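**Parts, Swaps and Sales: January 2026**

The spring swap meet is set for March at the Ovgate hall, same room as last year. Tables are $11 for members. You can set up an hour before the doors open, and please bring your own extension cord if you plan to run a charger. Cristóbal Garrido is keeping the table list again, so get your name to him if you want a spot along the wall.

A few of you asked what is likely to be for sale. The biggest lot so far is the stock from the old Fitholm parts counter. Fitholm stopped making its 1/10 scale touring chassis some time ago, and the spares have been getting hard to find. Cristóbal bought what was left on the shelves and has been sorting it since the holidays. He has front and rear arms, steering blocks, bumpers, belt sets and a good number of body posts.

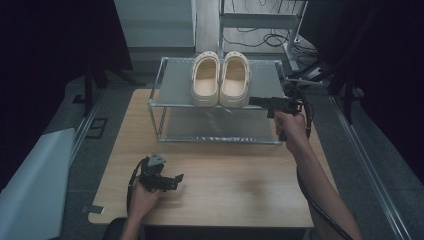 Prices on the Fitholm parts will be marked on the bags. Most of the small bags will be a couple of dollars, and the full belt sets will be more. There are about 200 bags in all. If you run one of these cars, buy two of whatever you break most often. For most people that is the left front arm and the steering block behind it. The diff outdrives are already spoken for, so please stop calling about those.

There are also 3 complete cars in the lot. Two are rollers with no electronics. The third has an older Tejada speed control and a servo, and it ran fine on the bench with a fresh pack. That one will go by silent bid, with the sheet at Cristóbal's table. Bids close at noon and you need to be there to pay.

**Batteries.** Puffed LiPo packs are not allowed in the hall, on the tables or under them. Used packs may be sold if they are marked with their age and the seller has a charger there to show the cell voltages. NiMH packs only need a label. Anyone selling a used Ako charger should bring the power lead that goes with it. Last year two of them went home without one. 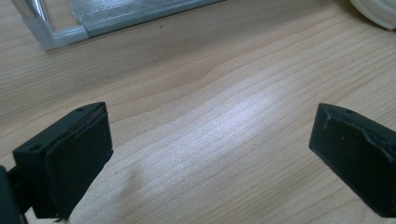 If you are bringing a car to sell, take the body off and let people see the chassis. Buyers want to look at the arms, the screw heads and the underside before they talk about money. Pick your spot in the room with some care too. A bare wood tabletop like this one gives back a bright patch of light right in the middle, and small black parts are hard to judge next to it. Lay down a pit towel or a piece of dark cloth. It also stops screws from rolling off.

Put your name and a price on everything. Cash is easiest. The hall has no ATM and the nearest one is at the gas station past the light.

**Want ads.** Wanted: rear bulkhead for a Fitholm touring car, any color, need not be new. Wanted: clear body, 190 mm, unpainted, with or without the window masks. For sale: box of mixed pinion gears, 48 pitch, will not split. For sale: four-lane lap counter, works, no manual. Leave replies in slot 233 at the track office, or find Cristóbal on club night.

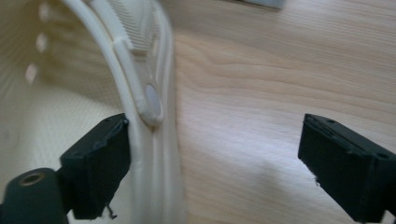

*Cream clog, seen close up at the heel strap.*

Ads for the next issue are due by the end of the month. Keep them to four lines, and tell us when something has sold so we can take it out.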